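Wrist trackers for paper handling, part two: straps, cubes and your first recording

If you've come over from part one you'll already have your marker tiles printed and your two straps cut, and if you haven't, go and do that first, and put the kettle on while the printer warms up. I'll still be here. The whole project came out of our shared workshop in Plastham, where Gregor Innes and I had been trying to teach a little desk arm to sort paper, and finding that it needed to see how people do it before it had any hope at all.

Start with the fit. The strap should sit just above the wrist bone, snug enough that the tiles don't wander when you turn your hand over, and loose enough that you'd happily wear it through a whole cup of tea. Glue the tiles in a row across the top with the coded faces pointing up towards your head camera. The little white tracker unit goes underneath, on the inside of the wrist, with its own small marker facing out.

Now the cables, which caused me more grief than everything else put together. Let each one drop straight from the tracker and run off your side of the table, with enough slack to lift both hands to chin height. Mine were too short the first time and I pulled a plug clean out in the middle of a lovely take.
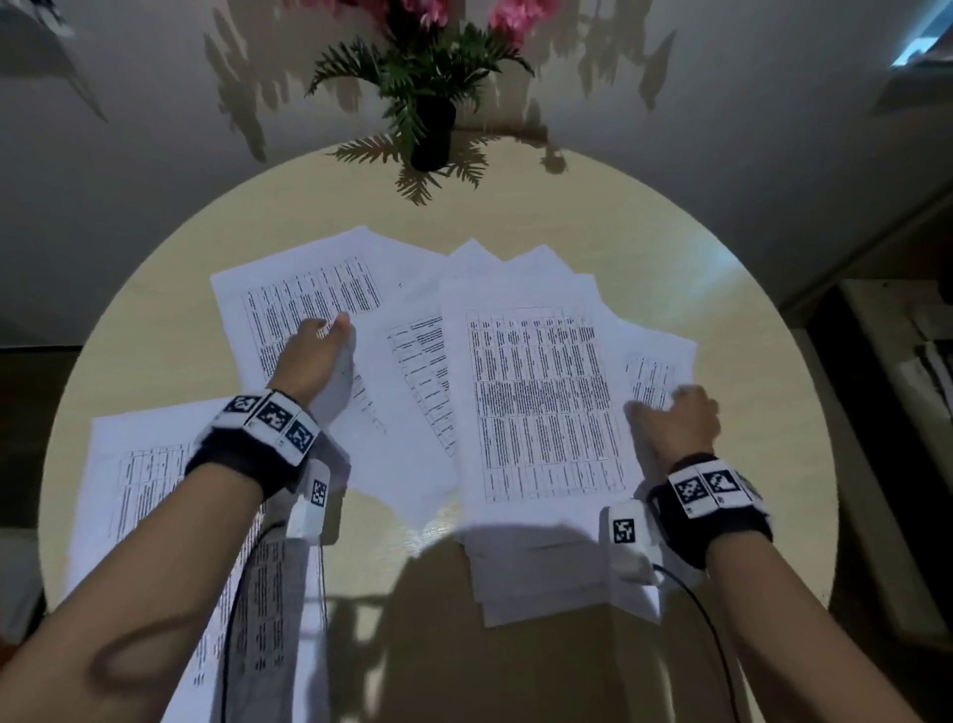 Paper is a wonderful thing to practise on, I think, because it slides and bends and hides what's under it. Use old printed sheets with plenty of small type, the kind everyone has in a drawer, and spread them so they overlap. Then work through them slowly:

Pinch one sheet by its edge and lift it a little.
Put your other hand flat on a neighbouring stack and hold it still.
Square a few sheets together against the tabletop.
Pick up the whole stack, both hands low on the sides, and hold it facing you for a slow breath.

That last one matters more than it looks. When a thick stack bows in your hands the fingers behind it disappear from the camera, and the markers are all the software has left to go on. Keep your wrists turned so the tiles stay in view — you'll feel a bit like a waiter — and don't rush putting it down again.

My best run came to 2263 frames, and I threw out 68 of them where a tile had blurred. I was very pleased with that, after a September of much worse.
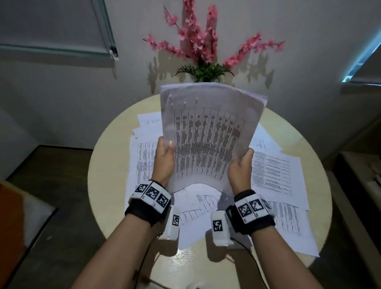

Kamala Ramasamy wrote in to say that she'd had far less blur once she stopped using glossy tiles and reprinted hers on matte card, and that she now does two slow takes of every movement and keeps the better one. She also asked whether the straps could be swapped left for right between takes. They can't, I'm afraid, as each code is tied to its own wrist in the settings file, so put a dab of coloured paint inside the left one and save yourself the muddle.

When you've finished, save the recording before you unplug anything, then take the straps off and lay them flat so the tiles don't lift at the corners. Part three covers loading it all into the arm.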